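Call for participants: teach a robot to tidy a living room

Our Wokano study has a result we're really pleased with. After 200 demonstrations by people who had never steered a robot before, our tidying method coped with bins and bottles in places it hadn't been shown. Now we want more teachers, and you could be one!

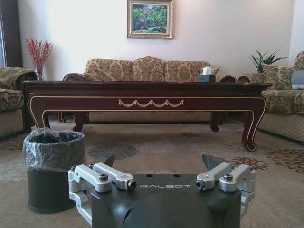

The living room from the gripper's side, with the waste bin to the left.

You'll guide both arms through short clearing-up jobs, your own way. One hand might steady the bin while the other deals with a bottle, and those differences between people are exactly what the method learns from (odd habits very welcome).

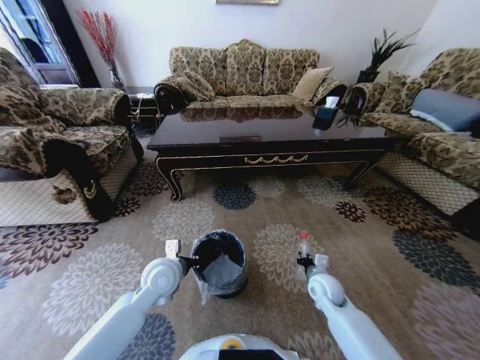
Sessions last 2 hours, with breaks, and we ask everyone to come to 3. No technical background needed. To join, write to Nele Leemans at Prikeo by February 11, 2025.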